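What Is a Drum Machine?

A drum machine is a box that plays drums and never asks for a snack break. You press buttons to choose the sounds: a boom, a clap, a tss.

How fast does it go?

Musicians count beats per minute. A sleepy song might have 70. At 98 you start nodding. Your grandparents may nod too - try to be brave.

Why does it repeat?

The pattern goes around in a loop. Dancers like knowing where the next boom is.
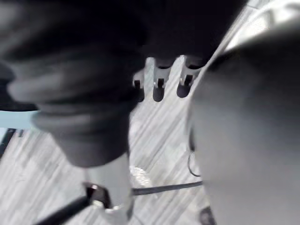
Try it yourself

1. Tap your knee 3 times.
2. Clap once.
3. Keep going until someone asks you to stop.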